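Travel features | Islands & Coast
Last updated: November

The island that wants to be a gallery

Every small port with a failing ferry seems to have hired a sculptor. Masance is the latest, and the publicity is already well ahead of the art. Over the winter I read that it was "Europe's quietest museum", a place where the sea "finishes the work". The sea was busy when I went. It was trying to get over the harbour wall.

The boat from Trusine takes 87 minutes and leaves at an hour when nothing on the mainland is open. On a Monday there were more crates than passengers. You step off beside the first piece, a row of leaning steel doors by Makris, the studio behind most of the trail. I rather liked them. I liked them less after reading the panel, which runs to four paragraphs and uses the word "threshold" in each.

A map costs 2 euros and shows the trail as a tidy loop. It is a scramble over wet rock with a long stretch of road in the middle, and two of the works are on private land behind a locked gate. The woman at the ticket hut told me they could be seen "in spirit" from the lane. I saw a hedge.

What works

The old salt store does. It holds a single sound piece, low and slow, and somebody has had the sense to leave the walls alone. I sat there for most of an hour and would have stayed longer if the heating had been on. The chapel is worth the climb too, though mainly for the chapel.

The trouble is everything built to go with them. Arkberg, the company that runs the trail, says it wants over 3000 visitors a week by next summer. The island has one bakery, one bus and a water supply that is already rationed in August. Ask where all these people will wash and you are given a leaflet about dialogue.

Lunch is at the noodle bar above the slipway, good and plain – and the only kitchen open out of season. Go before noon, as they stop when the broth is gone.
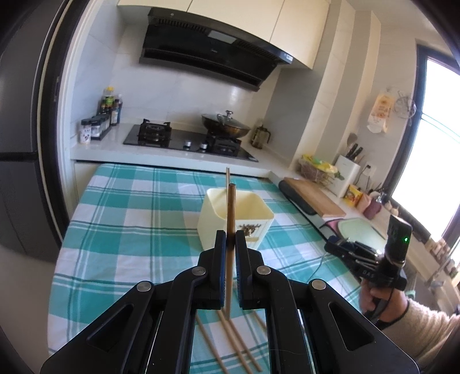 Should you go?

Perhaps, for a night, in spring, if you are passing Trusine anyway. Skip the guided walk and buy the map for the coast path, which is older than any of the art and better signed. The last boat back leaves at five, and it does not wait for people in the salt store.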